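Haveck hand-held grippers - demo day review

Home » Reviews » Hands-on

Posted May 2023

Quick one. Went to the Haveck demo on Friday, got home late, typing this up before I forget the details. Short version: like the grippers, don't love the price, software is a mess.

What it is

A pair of hand-held grippers, one per hand. You do a chore with them, it records, and the recording goes off to train an arm. I've used the Simosel pair for most of a year so that's what I'm comparing to. Haveck wants 1,780 for the set. No case included. The Simosel was cheaper and came with a case (bad case, but still).

The visit

Not a showroom. They do these in an apartment, which I liked - a kitchen running straight into a living room, regular furniture, regular stuff. Way more useful than a bare bench with foam blocks on it. Ffion Watkins ran the session. She knows the hardware cold and didn't read off slides. Seven of us, two sets of grippers, so a fair bit of standing around by the sofa.

You get a short talk, then a practice turn, then a longer turn on a task of your choosing. I picked snacks. Bags into a box, bags out of a box. Sounds easy. Is not.

Hands on

Grip pads first. Blue, one on each finger, and they are the best thing on this tool. Crinkly bags are awful for grippers - they slide, they puff up, they fold over on you. I pinched a corner and lifted and it held, nearly every time. On the Simosel I'd be at maybe half that and swearing.

The fingers are thick black plastic with triangles cut out of them. Looked clunky to me on the website. In use I stopped minding. You can see past them to the thing you're grabbing, mostly, and they open wide enough for a full bag of chips laid flat.

Two at once is harder. My left hand is useless and now there's proof of it on somebodys hard drive. Reaching into the cardboard box with both, the fingers kept knocking the sides. One hand in, one hand waiting outside worked better. Ffion's tip was to tilt the bag upright before you lift, and go slow on the last bit. Helped a lot.
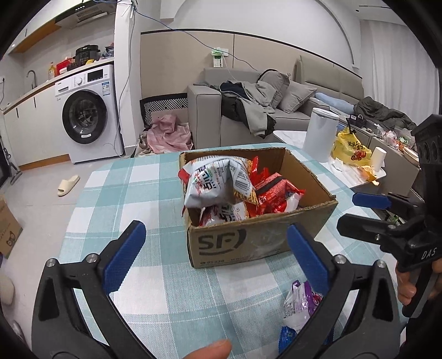
Weight and comfort

Fine for ten minutes. After that my thumb got sore, right at the base. Handle is a touch fat for me, I have small hands. The guy next to me had no complaints and he went twice as long. So try before you buy if you can. There's a strap but I didnt get on with it, took it off.

Squeeze is smooth, a little stiff at the very end of the travel. Simosel is softer there. Matter of taste.

Software

Ugh. The app is called Dafis and it froze twice during my turn. Lost one take completely. When it runs it's OK - start, stop, name the take, done. Playback is nice and quick. But you can't rename a take later, and you can't delete just one from a batch, you have to pull the whole batch down and put it back up. Who does that.

I did 36 takes, kept most. Export took longer than the recording. They say a fix is coming. They also said that in February at the online demo, so, we'll see.

The arm

Last part of the afternoon, they played clips of an arm trained on 600 takes of the same sort of packing job. Clips, not live. The arm was slow and steady, and it fumbled a soft bag in one of them, which they left in. Respect for that. I'd still rather see it in person before I say anything more.

Versus the others

Simosel - cheaper, softer squeeze, worse grip on anything slippery. App is plain but it never crashed on me.

Skodov - only tried it once, very light, fingers felt flimsy. Wouldn't buy.

Haveck - best grip of the three by a good way. Heaviest too.

Should you go to a demo

Yes, if they run one near you. It's free, you get real time on the tool, no hard sell. Wear shoes you can stand in. Ask for a second turn at the end when people start leaving, thats when I got my best takes.

Score

Hardware 8/10. App 4/10. Demo day itself 9/10.

Am I buying? Not yet. If they sort out Dafis and throw in a case, probably yes. Will update this when I hear back about spare pads - asked, no price so far.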